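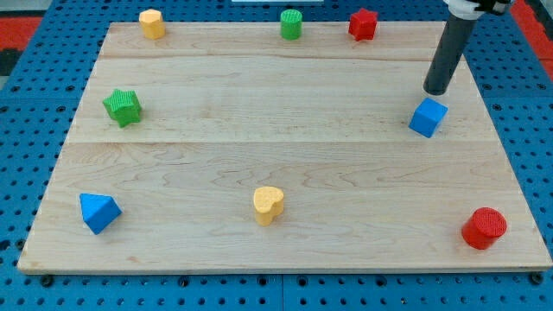 Before you damp a speaker cabinet, find out which panels need it. Most home builders line every wall with the same material and hope for the best, which adds weight and cost and often misses the one panel that rings. Wood panels resonate at frequencies set by their size, thickness and stiffness, and a board glued up from several pieces, like the maple one in the photo with its seams, has to be tested as a whole. You can't work it out from one of the planks.

What you need

A measurement microphone or a small contact pickup, a laptop with any spectrum analyzer program, a rubber mallet and a pencil. I used the contact pickup from a Graltberg kit, but any light one will do.

Step 1. Mark the panel

Draw a light grid on the outside of the panel with lines 50 mm apart. Number the crossings. Leave the driver out for now and close the hole with a scrap disc, screwed down tight.

Step 2. Mount the pickup

Stick the pickup a third of the way in from one corner. Avoid the exact center – several of the panel's modes have no movement there and you won't record them.

Step 3. Tap and record

Tap each crossing once with the mallet, using the same light stroke. Let the sound die away before the next tap. Save each recording under its grid number.

Step 4. Read the peaks

Look for a narrow peak that shows up in most of the recordings. On my Markville cabinets the side panels had a strong one at 332 Hz and a weaker one at 185 Hz. The crossings where the peak is highest show where the panel moves most.

Step 5. Add a brace and test again

Clamp a brace across the area of greatest movement, off center, and repeat the taps. The peak should move up in frequency and drop in level. Mine dropped by roughly 10 dB. If yours hardly changes, shift the brace and try again before you glue anything.

Mizanur Ranasinghe wrote to ask if bitumen sheet can replace the brace. It can help with a thin panel – on thick stock I would brace first and add the sheet afterward.

Last updated May 7, 2023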